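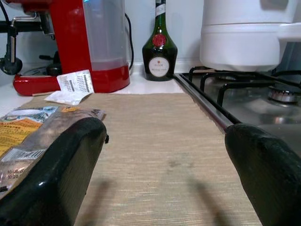 Do I really need a steam wand if all I drink is plain espresso? Negin Salehi asked me that under the old version of this page, and then added that she'd had a machine with one for years and had only ever used it to warm up cups.

Fair question, and warming cups isn't a bad use for it! But no, you don't need one. The Radodetti comes with it either way, and I'd still buy it for the espresso side alone. Then one weekend somebody comes over who wants milk in theirs and you're glad it's there.

Radodetti home espresso machine, red
Refurbished, $100
Updated April 15, 2021

I've been selling these through Fullcombe for a good while now, and it's the machine I point people to when they tell me they're tired of pods but don't want to take up a hobby. You fill the tank, you fill the basket, you lock in the handle and you wait for it to heat. It won't time your shot or talk to your phone. If you want that kind of machine, the Sato is the one to look at, and I've got a separate page for it (it costs a lot more, and it's a lot heavier too).

What I like about the Radodetti is that it's a small, cheerful thing. It's red, and it's shiny, and in a white kitchen it's the first thing people ask about. The red wipes clean with a damp cloth. Please don't use the scratchy side of the sponge on it, I've had a couple come back for refurbishing that looked as if somebody had gone at them with sand.

What's in the box

The machine, the portafilter with its black handle, a single basket and a double basket, a plastic scoop that also has a flat end for tamping, and a printed sheet I wrote myself. The original booklet is hard going, so I left it out. If you want it anyway, put a note on your order and I'll send a copy.

The double basket takes 14 grams of ground coffee. You can squeeze in more, but the handle gets stiff to lock and the shot drips out instead of pouring. Start with that amount and change the grind before you change anything else. Supermarket espresso grind does fine in this machine — I know the coffee people will be cross with me for saying so, but the baskets are the forgiving kind and very fine grounds just choke them.
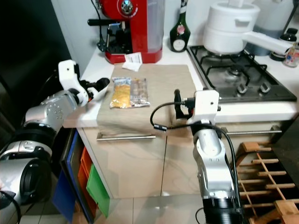
Counter space is what people write to me about most, so let me go through it. The body is 8 inches wide, without the handle. The handle is the part everybody forgets when they measure, and it needs room of its own because you swing it to lock and unlock. My own counter has the stove over on the right, so I keep the machine turned with the handle sticking out to the left, where there's nothing to bump into, and the water tank on the stove side with just a green bottle in between. I'd leave a bit more of a gap from the burners if my kitchen were bigger. The cord runs down the wall behind the machine, so check where your outlet is before you pick the spot. And leave yourself a clear patch in front! A cutting board works well, you can put your cups and your bag of coffee on it and carry the crumbs off to the sink afterward.

The water tank

See-through, sort of frosted, so you can tell how much is left without opening anything. I fill mine from a filter pitcher. If your water is hard, do the same or you'll be descaling all the time. The tank lifts out for washing. Go easy with it when it's full, and once it's back in, give it a little push down until it sits properly. Half of the "it's broken, it won't pump" messages I get are a tank that isn't quite seated (I've done it myself, more than once, before breakfast).

Steaming milk

Use a metal pitcher, fill it less than halfway, and let a bit of steam out into a rag first so you don't start with a squirt of water. Keep the tip just under the surface until the milk has puffed up some, then sink it lower. Wipe the wand the second you're done. Dried milk on a steam wand is a miserable thing to scrub, and it's the most common job I have to do on machines that come in.

The wand gets very hot and stays that way for a while after you switch it off. If you've got kids who like to touch things, turn it in toward the body when you walk away.

What gets done before I ship one

Every machine is descaled, gets a new group gasket and is run on my bench until I'm happy with the shots. The gasket and the baskets come from Khaemba, who still make them in the right size, and I stock spares of both. A few machines have light scuffs on the drip tray. I don't knock the price down for those, but I'll send photos of your actual machine if you ask before ordering.

Returns

You've got 14 days from delivery, and I don't mind if you've used it. Empty the tank before you pack it up, please. Keep the box at least that long.

Stock

I've got red ones ready to go now. The cream ones are waiting on gaskets and should be back in May. Leave your email at the bottom of the page if you want one put aside, and say whether you need the longer cord.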